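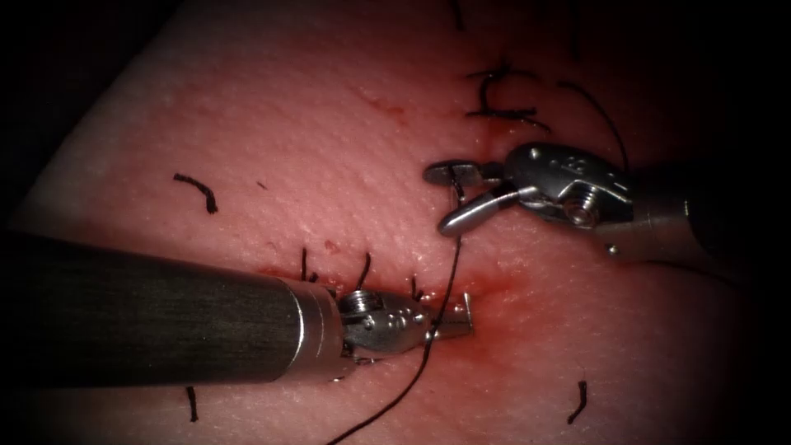 Learning to Sew by Hand as an Adult
Speaker notes, evening talk at the Brudstead library

Reading time: 7 minutes

Opening

Good evening, and thank you for coming. Wait until the people at the back have a chair. Ask who has a needle at home. Then ask who has used it since September. (In Osto most of the hands went down at the second question, and people laughed, so it is a good start.)

Say who I am. I teach hand sewing to adults in the evening, and in the daytime I repair clothes for other people. I came to this country as a grown person and learned most of my sewing words in English here, so if I say a word strangely, please ask me. The word "selvage" I still say in two ways.

The subject tonight is how an adult learns to sew by hand. I will talk about the stitch, the thread, the cloth for practice, and about being slow. At the end there is time for the samples on the table. Please touch them.

Part one: what a stitch has to do

A stitch holds two edges beside each other and lets them move a little. Many beginners think that the stitch must be as strong as possible. They pull, and the seam becomes a small hard ridge, and after a few washes the cloth tears next to the thread. The thread is still whole. Show the blue sleeve now. Pass it around.

The sleeve is my own work from my first year. I sewed it with polyester thread, double, on a thin cotton. You can feel with a finger how stiff it is. I kept it for many years out of shame and now I keep it for teaching.

Explain tension with the shoelace. Pull the lace until the two sides of the shoe touch, then stop. If you pull more, the shoe does not close more, it only hurts. Everybody understands the shoelace. Do not explain more than this.

Mention that the direction of the edge is important. A tear that follows the weave is easy. A tear that goes across the weave at an angle wants to stretch while you sew it, and you finish with more cloth on one side than on the other. For an angled tear I put one holding stitch in the middle first, then one at each end, and only then I begin to sew properly. It looks like wasted time. I still do it on every coat.

Part two: needles

Ask them to look at the needle cushion when it comes to them. The long thin ones are for running stitch. The short ones are for quilting, and many people with large hands hate them. The curved ones are for places where you cannot reach behind the material, for example a sofa, a lampshade, a mattress, the lining of a suitcase.

The curved needle frightens people. With a straight needle you push. With a curved needle you must turn the wrist and let the point come back up to you by the same curve. If you push it straight, it bends or it makes a big hole. I tell my students to imagine that they turn a key. In my courses it takes most people one evening until the wrist does it alone. 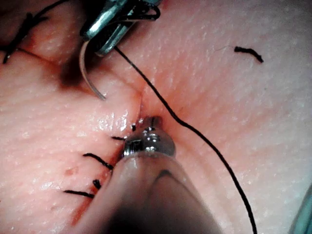 A curved needle and black thread beside an incision.

Surgeons also sew with a curve, as you know, and I find it useful to say this to students who believe that sewing is only about curtains. The problem is similar: you have the front side only. I am not a medical person and I will not take questions about it, but the turn of the wrist is easy to recognize.

Part three: thread

Keep this part short, it was too long in Osto.

Cut the thread as long as your arm and not longer. A long thread seems to save time, but it makes knots, and each knot costs more than a new start. Wax helps on linen. On wool I do not use it.

Color. For practice, always use a thread which is much darker or much lighter than the cloth. You must see your mistakes. Students like to choose a matching color on the first evening, and then they believe that they sew very well. Later, for the real repair, you match. If you cannot find the exact color, take the darker one. A light stitch on a dark coat can be seen from the other side of the street.

The small shop in Auer sells thread by the weight from old stock. Some of it is beautiful and some of it breaks when you look at it. Pull a piece between your hands before you pay. I learned this with a whole bag of gray silk.

Part four: what to practice on

This is the part of the talk I care most about, so speak slowly here.

Do not practice on your favorite sweater. I say it each time, and each time a student comes with a favorite sweater. When the thing is dear to you, your hands become careful in a bad way. You hold your breath, you make tiny stitches, you stop every minute to look. You learn very little.

Practice on something that has no value but behaves like the real thing. This second half of the sentence is forgotten very often. A stiff piece of felt has no value, and it is pleasant to sew, but it will not teach you anything about a T-shirt. Knitted cloth stretches, felt does not. If you want to repair T-shirts, cut up a T-shirt. If you want to repair linen sheets, ask your relatives for an old pillowcase, and wash it before.

Now the exercise. Hold up the card.

Draw a line with a pencil, as long as your hand. Cut along it. Close it. Then open it again with the small scissors, take out all the thread, and close it again. Do it four times on the same cut. The cloth becomes tired at the edges, and this is exactly the cloth which people bring to you for repair, so it is good to know how it feels.

Keep the last one and write the month on it. I have a box with such pieces. In a course I ask for 100 stitches before the first real garment, and I do not ask for them to be nice.
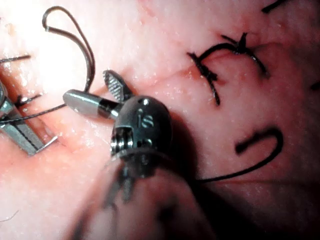
They must only be done in one sitting. After a certain number the fingers stop asking the head for permission, and the thread begins to run in the same rhythm. If you divide the work over a whole week you never come to this moment, and you sit down as a beginner each time.

About light: sit beside the window with the light from your left if you are right-handed. In the evening use one lamp, quite low, and move it until the stitch throws a small shadow. A strong lamp directly above makes satin and other shiny cloth very difficult to see. If it shines back at you, turn the work, not the lamp.

About the eyes: stop before they hurt. I use reading glasses which are a little too strong for reading. I bought them in a supermarket.

Part five: being slow

Tell the Tresa story here if there is time. If it is already past eight, skip it.

I was three weeks in Tresa, in a workshop where they repair church textiles. I expected to learn special stitches. In the first days I only took out old repairs. You cut one stitch, you lift it with tweezers, you put it in a dish, you look at what the cloth does. Sometimes the cloth relaxes when the old thread is gone, and the hole is smaller than it was before. I had never seen this in my own work, for I always sewed over the old repair. I was quick and I was proud of being quick.

After this I changed the way I begin. When a coat comes in, I first remove what the last person did, also when the last person was me. It takes longer and I had to change my prices. Some customers went to another place. I understand them.

For adults the slowness is harder than for children. A child of seven has no idea how long a hem should take. An adult has an appointment at nine. In class I put a cloth over the wall clock for the first hour. One evening I forgot to take it off, and we all missed the bus to Brudstead, me too.

Questions that usually come

Can I do this with a sewing machine? For long straight seams, yes, please do. For a hole in the elbow the machine can also work, but you must get the sleeve over the arm of the machine, and this is a fight.

Which thimble? The one you will wear. Leather is good for the first month. Metal should sit firmly and leave no mark.

Is left-handed different? You mirror everything, and you should have a left-handed book or a teacher who will sit opposite you. Sit opposite, not beside. From opposite, my right hand looks like your left hand.

How do I finish without a knot? Show it at the table with the thick yarn. It cannot be explained with words, I tried.

What about moths? Freezer first, repair after. Put the sweater in a closed bag.

At the table

Put the samples in this order: sleeve, pillowcase, T-shirt pieces, the wool sock with the wrong color. Scissors stay on my side. Count the needles back into the cushion before the lights go off, the reading room is used by small children in the morning.

The library wants the key in the box beside the side door, not on the desk.

Get the next talk notes by e-mail. Enter your address to subscribe to the newsletter. You can unsubscribe at any time.

Contact | Copyright: text may be copied for teaching | Back to top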